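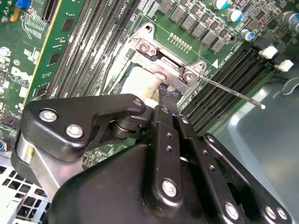
Socket area, case open.

Coltthorpe bench book
June 29, 2018

Paste spread, continued. Picking up from the May pages, where I left the whole thing with a big question mark in the margin and a coffee ring on top of it.

The question was whether the way we put thermal paste down matters more than which paste we use. I had pretty much convinced myself in May that it was all brand. I now think I was wrong, and I'm delighted about it, because the real answer is a lot more interesting and costs us nothing!

Setup for anyone reading this later: one machine, one processor, the Gurska cooler with the four-screw bracket, case side off, fan fixed at one speed in the firmware so it can't help out when things warm up. Two pastes, Ullinier (the gray, runny one) and Sawatzky (white, stiff, comes out like cold frosting). Three ways of applying: pea in the middle, thin line, and spread flat with a card. Two pastes by three methods makes 6 runs. Load on until the temperature goes flat, then log from there. The log file for the full set came to 1,296 readings, all saved, none missing. After the May business with the laptop going to sleep mid-run I am very proud of that last part.

What I got, in words first and the table can come when I've cleaned up the spreadsheet:

Ullinier hardly cares. Pea, line, card, the curves lie right on top of each other. I had to change the line colors to be sure I hadn't plotted the same run over and over. It's thin enough that the cooler does the spreading, and any extra just creeps out at the sides.

Sawatzky cares a LOT. Spread with a card it was as good as Ullinier, maybe a hair better toward the end. As a pea it sat 6 degrees warmer the whole way through. Same paste, same screws, same room. When I pulled the cooler there was a neat round island in the middle and clean metal at all the corners. It never reached them. So in May, when I wrote "Sawatzky is poor stuff" and underlined it, what I had tested was a pea of stiff paste that hadn't gone anywhere. I've crossed that out now. Sorry, Sawatzky.

The line run landed in between, and the print it left on the cooler base was beautiful, a long oval with feathered ends. I pressed it onto tracing paper before wiping and taped it in on the facing page. It has already leaked through to the next one, so don't write there.

Screw order. I want to come back to this properly. The bracket screws on the Gurska have a hard stop, so I'd always figured the order made no difference once they were all home. But on one practice mount I ran a single corner all the way down before touching the others, and the print came out wedge shaped, thick on the far side. Tightening to the stop afterward didn't squeeze it flat again. With the stiff paste, at least, it seems to stay how you first push it. From here on: a turn or two on one corner, then the opposite corner, and keep going around until they all stop. I did all six logged runs that way, so the comparison should be fair.

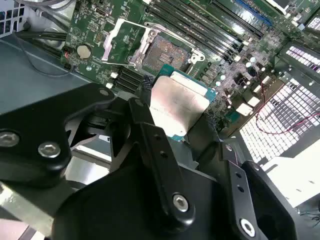 Processor over the board. Heat spreader dull and smudged, whitish residue still on it.

Cleaning between runs. I had been doing one wipe with alcohol and calling it good. The metal dries shiny under the lamp and you think you're finished, then you tilt it and there's a haze. Lint-free cloth, alcohol, wipe in one direction, fresh part of the cloth, wipe again the other way. Coffee filters work too and leave less fuzz than the blue paper towel. Do not use the blue paper towel. I found a fiber of it in the paste on a practice mount, right across the middle like a hair in a sandwich.

I got curious about whether the haze does anything, so I squeezed in an extra mount with card-spread Ullinier on a spreader I'd only wiped once. It came within a degree of the clean one. So for everyday repairs it probably doesn't matter, but for comparing pastes I'd like the old one gone before the new one goes on. A mix of the two could behave like neither.

Warm-up. Stiff paste gets easier if you hold the syringe in your fist for 10 minutes first. I know this sounds like kitchen advice. It does make a difference to how it comes out of the tip — no more of that sudden blurt when the plug lets go — and I'd love to know if a warmed pea spreads far enough to close the gap. That's my favorite question of the day and I didn't have time for it.

Room temperature. I logged it beside the processor this time with the little probe hanging off the shelf. It drifted up by 2 degrees over the afternoon, when the sun came around to the loading door. All comparisons above are with the room subtracted. The May ones were not, so treat those pages as a warm-up act.

Things I don't trust yet:

Only one cooler. The Gurska base is a little domed (put a steel rule across it and you can see light at both ends). A dome would push paste outward from the center, so a flat base might be even harder on the pea method.

Only one pass of each method. I'd like every run repeated, preferably by another pair of hands, with the order shuffled. I did all the Ullinier first and I was surely getting better at it as I went.

No aging. Everything here is fresh paste. The machines that come in with heat complaints have had theirs for years, and it comes off like chalk.

Next:

Warmed Sawatzky, pea, against cold Sawatzky, pea. Back to back, same afternoon.
Flat-base cooler, if there's one in the gray bins.
Repeat the Sawatzky line. The print was off center and I suspect my aim.
Clean up the spreadsheet and put the table in here.
Order more of the good cloths. We're down to the last sleeve.

For now, if a machine on the repair shelf needs paste: Ullinier any way you like, Sawatzky spread with a card, screws in opposite corners a bit at a time. The cards are in the drawer under the vise. Please wipe them before they go back, the white stuff gets on absolutely everything and I found some on my phone at lunch.

Load generator left running on the bench machine to see whether the card-spread Sawatzky settles any further. Readings go to the same folder as before, new file name.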